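5. Setting out the assembly board

This section covers unpacking the Sakodico assembly board, laying it on a table and filling it with its parts. Read section 4 first if the board is going on a table with a folding leg.

Before you start

You will need:
the board
the parts tray and the bag of spare parts
a soft dry cloth
a table at least 1000 mm wide, with a level top

The board fits any table of this width. If you are using the Estley table, fit the levelling feet before you put anything on it.

Caution: The board is awkward to carry on its own because of its size. Two people should lift it out of the carton. Do not lift it by the cut-out plates.

5.1 Placing the board

1. Wipe the table top with the cloth. Grit under the board will scratch both surfaces and stop the board lying flat.

2. Peel the film from the back of the board. Leave the film on the front until step 5.

3. Lower the board on to the table, long edge towards you. Keep a clear margin of 60 mm on all sides so that loose parts can be put down next to it.

4. Press each corner in turn. If the board rocks, slide one of the thin pads from the spares bag under the corner that lifts.

5. Peel the film from the front, starting at a corner. Pull slowly across the cut-out plates — the film can catch on their edges.

Note: Small marks left by the film can be rubbed off with the cloth. Do not use spirit or kitchen cleaner on the printed outlines.

5.2 Sorting the parts

1. Tip the parts into the tray and check them against the list in the lid. There should be 41, not including spares.

2. Put aside any part that is chipped or bent. Replace it from the spares bag if there is a match. If there is no match, contact Bunard and give the part number from the list.

3. Group the parts by shape. Colour is a help when looking for a part but it does not decide where the part goes.

Caution: Small parts are a choking hazard. Keep the tray and the spares bag away from young children.

5.3 Fitting the parts

Work from the far edge of the board towards you, so that your sleeves do not drag over parts you have already placed.

1. Find the printed outline or cut-out that matches the part. Hold the part over it before letting go.

2. Turn the part until its edge lines up all the way round. Flat parts will only sit level one way up.

3. Lower the part straight down. If it has a knob, hold it by the knob.

4. Press gently with the fingers over the middle of the part. If it will not go down, lift it out, check the cut-out for dust and try again. Do not tap parts in with a tool.

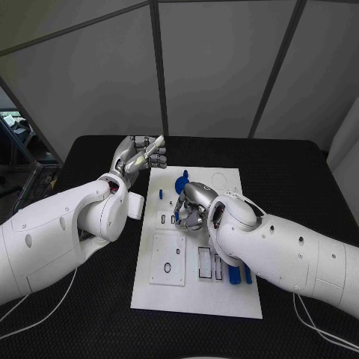

Figure 7. Blue disc-shaped part with knob, held at the upper middle of the board.

5. Run a finger over the finished area. Anything that stands proud needs to be lifted out and placed again.

Note: Parts with knobs are a closer fit when the board is new. They ease after a few uses.

5.4 Clearing the board

1. Take out the parts with knobs first, then the flat ones.

2. Return every part to the tray and check the list again. A missing part is often still in its cut-out, so look over the board before looking on the floor.

3. Brush out the cut-outs with a dry paintbrush.

4. Leave the board on the table, or store it flat in its carton. Standing it on edge for long periods may cause it to bow.

If you use the Fahmy cover, make sure all parts with knobs have been removed before you put it on. The cover does not have the depth to clear them.

For replacement outlines and plates, see section 6.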